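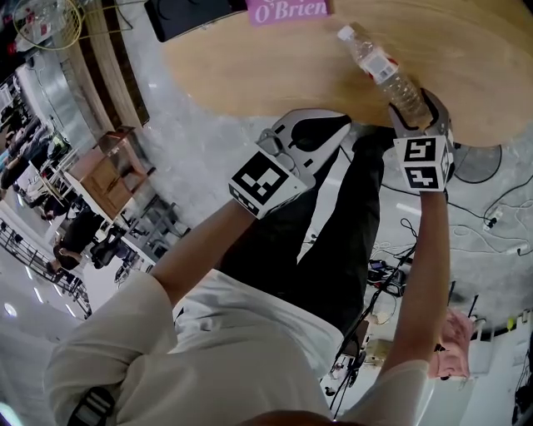 ## Tables rondes, marque-places et eau en bouteille

La salle de travail de Ferton accueille désormais les réunions d'équipe autour de tables rondes en bois clair. Ce format, retenu en avril, permet aux participants de se parler directement et libère le passage vers les armoires.

Chaque place est signalée par un carton nominatif. Le modèle rose à lettres blanches, lisible de loin, a été préféré au carton blanc de l'an dernier. Les noms y figurent en anglais : « O'Brien » sur la table, Ó Briain dans nos registres. Jarlath Sheehan a demandé que les deux graphies soient admises à l'avenir.

L'eau est servie en bouteilles individuelles à bouchon. Il est recommandé de les tenir à distance du bord de la table, car les câbles et la multiprise se trouvent au sol, juste en dessous. Une réunion peut rassembler jusqu'à 12 personnes ; au-delà, la salle Stasov convient mieux.

Restent à traiter le rangement des câbles et celui de l'étagère du fond. Une commande de 200 cartons a été passée auprès de Flondeck. Les teintes seront communiquées dans un prochain billet.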